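**Nurmi soft-close toilet seat: two months in**

I bought the Nurmi because Clodagh Keane recommended it to me twice and the old seat had a crack that pinched. I wasn't hoping for much. A toilet seat has one job, and I'm suspicious of any that comes with a leaflet about "bathroom calm".

Fitting first. The box says 10 minutes. It took me 20, and I've done this before. The top-fix bolts are fine in principle, but the rubber bungs they expand into are too fat for the holes in my pan and had to be bullied through with washing-up liquid. The paper template was no help at all. It had been folded so many times that the centre line wandered.

The soft close works. I'll give it that. It came down slowly on day one and it still does, though the lid is now noticeably quicker than the seat. My brother-in-law Declan Geraghty has the Grullar, which costs less, and his started slamming after a year, so I'm reserving judgement on the dampers. The guarantee covers 3 years, but read the small print: hinges count as "wearing parts" and get one. On a soft-close seat the hinge is most of what you're paying for.

Quick release is the feature I use most. Press the button at the back, lift, and the whole thing comes off for cleaning. Getting it back on is fiddlier than the leaflet suggests. One side clicks, the other pretends to. If the seat shifts sideways when you sit down, it hasn't gone home.

Comfort is ordinary. The seat is wider than the old one and a bit flat towards the front. The "antibacterial surface" I can't test and nor can you, so I'd ignore it when comparing prices. You still have to clean it.

One complaint that may not bother anyone else is that the lid won't stay up if it leans on anything. Mine touches the cistern and creeps forward unless I push it right back.
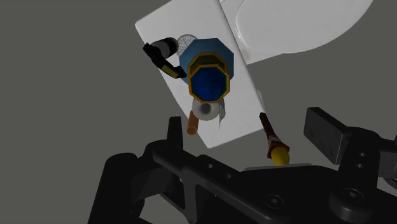
If your cistern sits well forward, measure the gap before ordering, as the product page doesn't give the open height. I emailed to ask and got a reply on Thursday from a Kevin Quinlan, polite enough, telling me to consult the product page.

Would I buy it again? At the sale price, probably. At full price I'd get the Grullar and put up with the noise.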